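Adhiambo Rweyemamu keeps her demonstration grippers in an old bread crate by the door, and before I've taken my coat off she has put one in my hand. "Go on, squeeze it," she says. "Everyone wants to squeeze it first, so we may as well get that over with!"

I squeeze it. The two fingers swing towards each other, and I spend the next few minutes picking up a biscuit, a glue stick and (badly) my own car keys. It is a surprisingly pleasant thing to hold.

Plernine, the small company she started with Rok Mujić, sells a hand-held gripper kit to colleges, university labs and a growing number of people working in their spare rooms. You do a job with the gripper in your own hand, a camera on it records what happens, and the recordings are used to teach a robot arm fitted with the same fingers. The kit arrives as parts. There are 130 of them if you count every washer, and Rweyemamu does count every washer, having once packed them all herself.

"I used to teach evening classes in Ekham," she says, "and we had one robot arm between 17 students. One! You'd get your ten minutes and then you'd be watching the back of somebody's head until the end of term. With these, everyone can be doing something. You can be recording in the corridor while I'm recording on the floor next door."

Mujić, who has been quietly sorting screws at the other end of the bench, looks up at this. "The floor is underrated," he says. "People start on a table and they knock things off it all day."

The lessons that come with the kit begin with small household jobs: moving a cup, closing a drawer, putting a sponge in a bowl. Later ones get more awkward. Flat, shiny things are a particular favourite of Rweyemamu's, and she talks about them the way some people talk about difficult crosswords.

"A panel is lovely because it gives you so little to grab," she says. "You come at it too wide and you shove it. You come at it from the wrong side and your own hand is in the way. Students get really cross with it, and then they slow down and start looking at where the fingers are, and from then on their recordings are so much better."
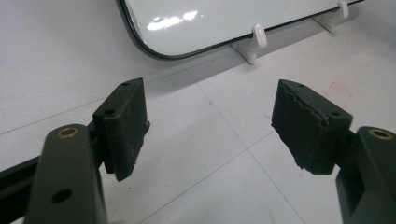
The pads are the part Rweyemamu most enjoys talking about, and she is on her fourth design. The first was smooth and dropped everything. The second was so soft that it folded. What she has settled on is a block that screws to the end of each finger and can be swapped when it wears out or when you fancy trying something else. The black ones on the green fingers have ridges across the gripping face, and on the right-hand pad you can follow them up to the top edge, where they come out as a wavy line. She knows the lower edges are a bit rough. "They look as if a mouse has been at them," she says cheerfully. "It doesn't bother me at all. I'd much sooner somebody made a scruffy pad in the afternoon and tried it that evening than waited for a perfect one in the post."

The brass bushings are Mujić's doing. He wanted metal lining the holes near the tops of the arms, and the two of them argued over it for most of March before she gave in. "He was right and I've told him so," she says. "Once. I'm not telling him again."

I asked what she would change. The instructions, she said straight away. The first booklet was written by the two of them late at night, and it assumed you already knew which way round everything went. Lumturie Georgiou, who teaches at a college in Lirley and was among the first to buy a set, sent it back covered in pencil. The new one has her drawings in it, and building a gripper from the bag now takes her students a single session.

There are still grumbles. The grip gets tiring after a long stretch, especially for smaller hands, and a shorter handle is being tried out. Georgiou would like a proper carrying case as well. I'd add that the bag of screws could do with labels, as I mixed up two lengths within moments of opening it and had to be rescued.

So far 211 kits have gone out, and Rweyemamu answers most of the emails herself. Her favourite came from a retired joiner, Casimiro Esteban, who had made 15 recordings of himself laying the table and wanted to know if forks were supposed to be that hard.

"I wrote back and said yes," she says. "Forks are awful. Try spoons for a week and then have another go."

Contact | Copyright 2019 | Back to top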